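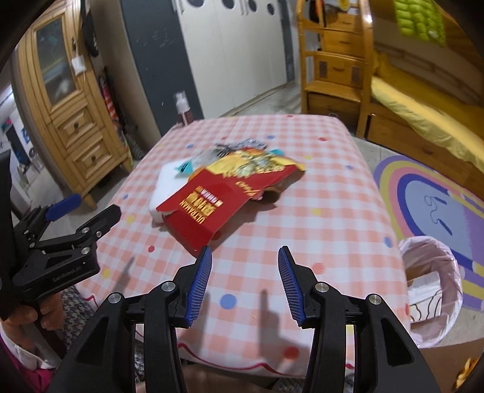
Junhao Tan
13 December 2019

Okay so the Ultraman box finally got opened and I have things to say. Thread, because I can't keep this to one post!

1/ First, the tearing. I know there are people who slit the tape with a craft knife, slide everything out and keep the box like new on a shelf. I admire those people. I am a ripper. Red cardboard with ULTRAMAN in big yellow capitals across it, and it's lying flat on the table with a ragged edge, and I have no regrets at all.

42 comments

2/ The table is in the bedroom, by the way. We moved it in there in February when the living room got too crowded and it never went back out. It's the best thing we ever did. It's now the wrapping table, the puzzle table, the folding-socks table and (today) the unboxing table.

3/ And the cloth! I love this cloth so much. Pink and white gingham, dots in red and blue and yellow all over it, a wavy red trim along the hem. Ignacio Dvorak, my roommate and the owner of every nice thing in this apartment, got it at the Sutine street market and says it's for picnics. It has been on zero picnics.

4/ Can we talk about the artwork on these boxes though? There's a yellow part with this gray-green illustration, and I tore right through the edge of it (sorry), and then gold characters next to the title. I always forget to look at the printing until it's already in pieces. So now I'm sitting here turning bits of cardboard around like it's a museum.

5/ I've liked Ultraman since I was little. My uncle used to put the tapes on when he was supposed to be watching us, and my cousin and I would do the arms-crossed beam pose at each other across the sofa until somebody fell off it. It was usually me. I still do the pose. I did it today, alone, in the bedroom, to a flattened box.

18 comments

6/ Packaging report, for those of you who are into this (I know you're out there, I've seen your replies). There's so much plastic! A whole crumpled heap of it, clear and silvery, and it catches the light like crazy. It makes that fantastic crackly noise when you squash it, too. Ten out of ten noise.

7/ There's also a white padded block with nice rounded edges, and I'm keeping that. I have no plan for it. Every time I throw out a good piece of padding I need one the next day, so it's going in the drawer with the others.

8/ Oh, and little teal scraps! One landed right on top of the white piece, and another was hiding behind the yellow part of the box. Small torn bits get everywhere on this cloth, and with all those dots you can stare right at one and miss it completely. I've learned to do a last sweep with the side of my hand, toward me, into a bowl.

9/ Somebody asked last time how I sort it all afterward. Nothing fancy! Cardboard gets flattened and goes in the tall Lasa bag by the door. Plastic gets squashed down into its own bag. Anything pretty gets trimmed and goes in the folder.

10/ Yes, there's a folder. It started as a shoebox, and then the shoebox wouldn't close. It has 60 pieces of packaging in it now, all trimmed square, candy wrappers and tea boxes and toy boxes mostly. Ignacio calls it the archive. He means it as teasing but he also brings me things for it, so who's the weird one.

11/ The ULTRAMAN panel is going in for sure. I'll cut along the straight side, leave the ragged side ragged, and press it under the big dictionary for two days so it stops curling. Brown cardboard flaps are the worst for curling. There's one at the far end lifting itself right up off the table like it wants to leave.

12/ If you want to try pressing your own: put a sheet of plain paper on each side first. I skipped that once with a glossy noodle box from Dong and it stuck to the dictionary. The letter Q has a bit of noodle on it forever.

13/ And use real scissors. I did the first batch with the tiny ones from a Carketti sewing kit and my thumb hurt for a week. Long blades, slow cuts, turn the cardboard and keep your hand where it is.

14/ A few of you want to know what was in the box. Separate thread! It needs better light and a clear table, and I still have to deal with the plastic. I'm also making noodles first, I'm starving.

15/ Meanwhile please show me your best packaging. Torn, folded, pressed, still in the recycling, I don't care, I want to see it. Extra love for anything with gold printing on it.

16/ Edit: Ignacio just came in, looked at his tablecloth, looked at me, did the beam pose and left. Good roommate.

209 shares · 77 comments

Last updated: 13 hours ago

© Junhao Tan · Contact · Back to top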